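Claser twin-arm bench kit: a buyer's review

I went into this one doubtful. Vitcombe wanted a two-arm setup for small desk-item handling, and Gavin Tennant had already pencilled the Claser kit into the budget before anyone asked what it left out.

Quite a lot, as far as I can see. You get the pair of arms, the grippers and the camera modules. The aluminium frame is extra, and so are the rails that hold the bases. Our job is paper squares, pencils and a pencil case, which is hardly heavy industry.

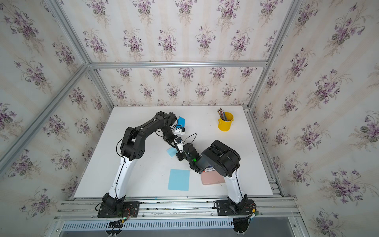 What it costs to live with

Reach is fine. Both grippers get to the middle of the table, and they'll get to each other if you let them, so budget time for collision limits. I put down six hours and used 17.

The cable run annoys me more. Black leads loop off the grippers and I've set aside $200 for spares and proper clips. 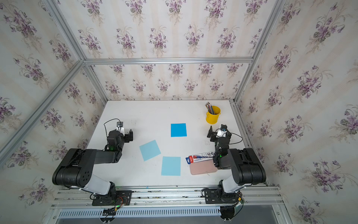
The slotted tray along the front is worth having, though it does nothing for the loops up top. Irén Gulyás asked Claser for a price on replacement leads and was told to ring back in September — not a great sign for a supplier chasing repeat orders.

Would I buy a second kit? Not at list price, and not without the frame included.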